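Gripper drops the roll onto the rack and then the arm stops with a protective stop

Asked in Arms and Grippers, 3 answers

I have a small tabletop arm with a two-finger gripper and a wrist camera. The job is simple. It picks up a roll of tape and puts it down on a black rack with metal rods, then moves back to a waiting position. It worked through January without much trouble. Now it lets go too early on some runs, and on others it goes into a protective stop before it reaches the rack.

Two views from the wrist camera:

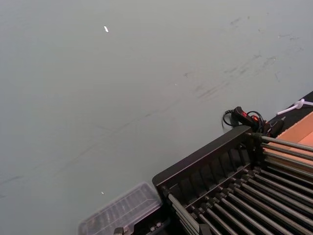
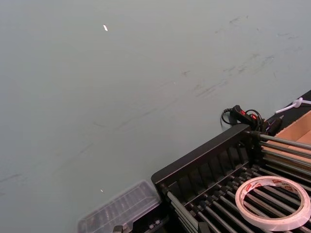 What I have so far. I ran the same program 100 times with no changes between runs. It finished 79 of them. Of the ones that failed, 11 were protective stops and the others were early drops, where the roll came down on the near rim of the rack or slid off onto the table. The stops all happen in the last part of the approach, when the wrist is turning. The drops can happen anywhere after the lift.

The controller is a Brelline and the gripper is a Datmont, the older one with the separate cable for finger position. The log says "joint 5 torque limit" for the stops. For the drops it says nothing at all. As far as the controller knows, the gripper is still closed when the roll is already on the table.

Things I tried:

Lowered the speed to half. Fewer stops, same number of drops.

Raised the grip force one step. No difference that I could see.

Swapped the finger pads for new ones. No difference.

Restarted everything, including the power supply.

Second question. When it stops, I have been reaching in to take the roll away and then pressing resume on the screen. Last night the arm moved as soon as I cleared the message, before I pressed anything, and it bumped my hand. No injury, it was slow. Is that normal? I thought it would wait.

Panagiotis Jurić

Answer 1

Sounds like a bad gripper. Mine did the same thing and I replaced it. The older Datmont ones wear out. You could also try more grip force, one step is not much.

Answer 2 (accepted)

I would take the second question first, and please don't run it again until you have dealt with it.

On the Brelline, clearing a protective stop and resuming the program are separate actions only if "auto resume after clear" is turned off. It is under Safety, then Recovery, on the second page. If somebody loaded a program from an older backup, the setting comes along with it and can be on without you choosing it. Turn it off, save, and power cycle. Then test it with nothing in the gripper and your hands away from the table: block the arm with a foam block, let it stop, clear the message, and watch. It should sit still until you press resume.

Even with that fixed, a protective stop leaves the motors powered. Press the emergency stop before you reach in. If the button isn't somewhere you can hit it without leaning over the work area, move it. A stop you get by clearing a screen message is not something to put your hand behind.

Now the faults. I think both come from one cable. You say the stops happen when the wrist turns, and the drops happen with no log entry. On that gripper the finger position goes back on its own cable, and if it is tied too tight at the wrist it does two things. It pulls on joint 5 near the end of the turn, and the controller sees that as extra torque. It also works the connector loose over time. When contact is lost the gripper falls back to its idle force, and the controller keeps the last position it read, so it still says closed.

How to check:

1. Emergency stop on, power off. Undo the first cable tie after the gripper connector.
2. Turn the wrist by hand to the approach angle. If the cable goes straight and tight before you get there, it is too short on that side.
3. Pull the connector and look at the pins. On mine one was pushed back a little. You have to look from the side to see it.
4. Refit with a loose loop, and put the tie on the forearm where it can't travel with the wrist.
5. Run the motion empty and watch the joint 5 torque on the diagnostics page. Write down the highest value before and after, so you know if it changed.

I would put the grip force back where it was. If the gripper is falling back to idle, a higher setting does nothing for you, and with a hollow roll it can squash the core.

Also check your approach height over the rods. If the roll touches a rod while the arm is still driving down, that can trip the same limit. Raise the release point a little and see if the stops change. Do this after the cable and not at the same time, or you won't know which one did it.

Ognjen Stoyanova

Comment from Panagiotis Jurić

Auto resume was on. I had restored a backup in January after a card failed, so that fits. It is off now and the foam block test is fine, it waits.

The cable was tight as you said. I could not see a bent pin, but the connector clicked when I pushed it, so it was not fully in. I made the loop bigger and moved the tie. I did 61 runs this afternoon with no stops and one drop. I will look at the release height next.

Comment from Ognjen Stoyanova

One drop is still one drop. Check if it was in the log this time. If it was silent again I would order a new cable, the latch on those gets weak after it has been half in for a while.

Answer 3

Adding this for people who find the page later. If you have the Mahama wrist adapter between the arm and the gripper, it adds some length and you need the longer cable. The short one fits but only with the wrist straight. Bramgate used to stock the long version, I don't know if they still do.

Also set the payload again after you fit the adapter. Mine was still set for the bare gripper and I got joint 5 stops for weeks with nothing wrong with the cable.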